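Equipment Notes: Handheld Gripper Maintenance at Jalledbridge

The Jalledbridge site has revised its maintenance routine for the handheld grippers used in demonstration work. The revised routine took effect in April and applies to every pair issued from the equipment room, including those on loan to the Gollalura program.

Each pair is now inspected before it leaves the bench. Staff open and close the jaws through their full travel, wipe the inner surfaces, and check that the marker cube is seated firmly on its mount. A cube that can be turned by hand is removed and refitted, and the pair is calibrated again before use. Printed marker faces with scratches or lifted corners are replaced as a full set; single faces are no longer exchanged.

Phone clamps are tightened at the same time. Operators should confirm that the phone sits square in the clamp and that the charge is sufficient for the session.

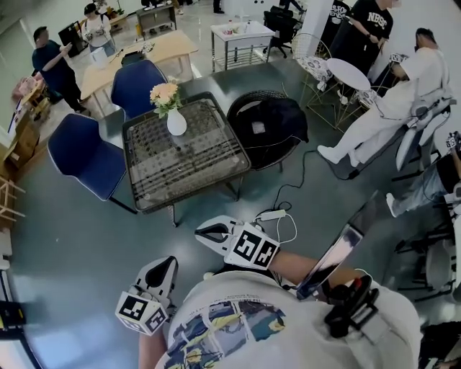

Photo: Kanako Kikuchi / Jalledbridge Equipment Office

Several operators may work in one room during a session, and marker cubes from neighboring pairs can come into view. Pairs are therefore issued with separate marker numbers, which are entered in the log next to the operator's name. Operators may not trade grippers partway through a session. If a pair must be withdrawn, the spare is signed out under its own number and a new recording is started.

Jaw pads are replaced after 600 recorded demonstrations. The earlier limit of 675 was lowered following a review of worn pads returned from the Bangash room. Pads showing visible wear before that point should be changed at once and the count reset in the log.

Calibration records are kept for 14 days at the bench and then moved to the Kiranine archive. Any pair without a current record must be returned to the equipment room.

Power cables and adapters are to be collected at the close of each session. Damaged cables should be tagged and handed in separately from the grippers. Questions about the routine, and requests for replacement pads or marker sets, may be addressed to Kanako Kikuchi at the Equipment Office.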